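Filed under: Home & Making Do | Sorting

Home – About – Older posts – Newer posts

Hooray for the big grey bin
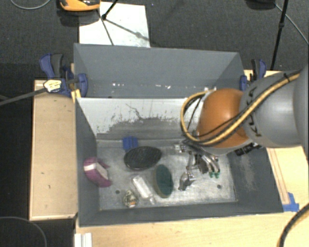 Why two sections beat one

I have been banging on about divided bins for years and I'm not going to stop now! A single deep box is where things go to be forgotten. Split it lengthwise, narrow bit at the back and wide bit at the front, and suddenly you've got a proper sorting system. I keep the narrow side clear until the end of a session (it's for whatever I can't decide about) and everything else goes in the front, where I can see it from above.

And look at the wear on it! The scuffs and streaks on the floor, the ragged grey patches where the pale paint gives way on the sloping panel. I love all that. Isla Tapsell thinks I should repaint, and she's offered me half a tin of something cream, but I'd only scratch it again by July.

Setting it between two surfaces was the best change I made. You can spread things out on either side and you aren't bending down to the floor every two minutes – my back is so much happier.

What goes in first

Bigger things, always, and only a few at a time. I used to tip in a whole boxful and then stand there stirring it about like soup. When we cleared Margit Barta's loft we had over 300 bits and pieces to get through, and small batches got us done before tea, with 78 of them going straight to the charity shop.

Next up is the shed. I've already found three trowels and I haven't got past the door.

Tags: bins, clearing out, scuffed but lovely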